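Getting Started with the Dronwood Practice Cell

If you've just signed up for the Dronwood simulator, welcome! Start with the board fixture lesson, and go slowly. Open the lesson, set the arm speed to 11, and switch between the room view and the wrist view until both feel like home.

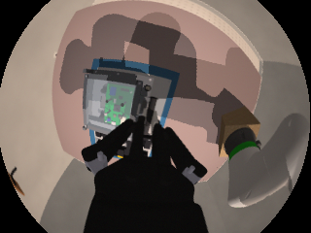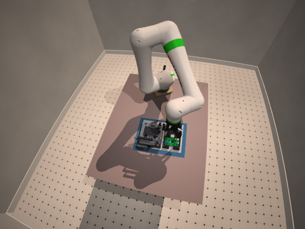
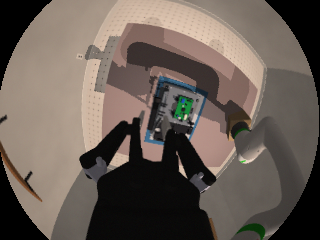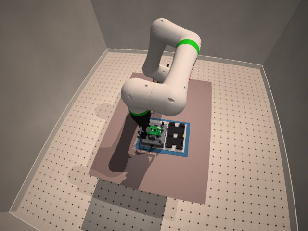 Yakubu wrote in to say that the trial license stopped at 125 runs, which felt a bit stingy, though the paid plan was worth it for a shop with 2 trainees. I'd agree with that! Save your run before you close the lesson, then try it again at a higher speed.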